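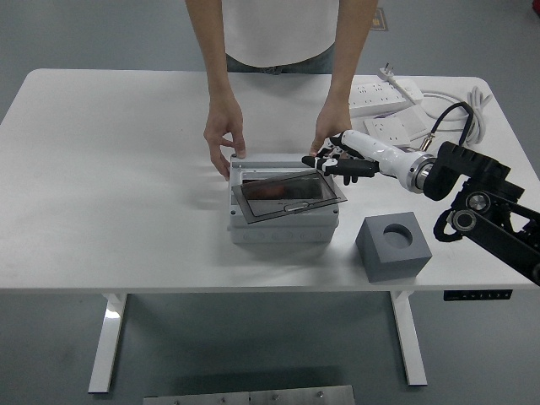 Somebody in the replies says a bridge is fine, everyone uses a bridge, why bother with PFC on a 65 W supply at all.

ok so. short thread. typing between meetings

Fine for one. Multiply it. The Etberg office has 2882 laptop bricks on one feeder and the neutral runs warmer than the phases. Third harmonic, it all adds up in the neutral. That's your "fine"

Print this page | E-mail this page

Power factor on the cheap Porurico brick we tested: bad. Current comes in narrow spikes right at the voltage peak, nothing in between. The cap only charges when the line is above it. Textbook stuff

Same load, boost stage after the bridge: current follows the voltage. Much nicer. Costs you a switch, an inductor, a controller. And some heat

Bridgeless gets some of that heat back. Two diodes in the path at any moment in a normal bridge, so 2 drops, every half cycle, forever. Swap teh low side for FETs and you lose most of it

Downside = common mode noise. Our first Kvam board was awful. Moved the inductor, split it in half, better. Still not great tbh

Someone asked about light load. Yes it drops off. Below a certain point the controller skips cycles and the waveform goes ugly again. Haven't solved that. Sturkano part claims to, waiting on samples since February

Endurance run is set for 3000 hours, not there yet, will post the plots when I have them

also no I'm not sharing the layout, it's not mine to share. Schematic maybe. Ask me agian next week

E-mail this thread | Print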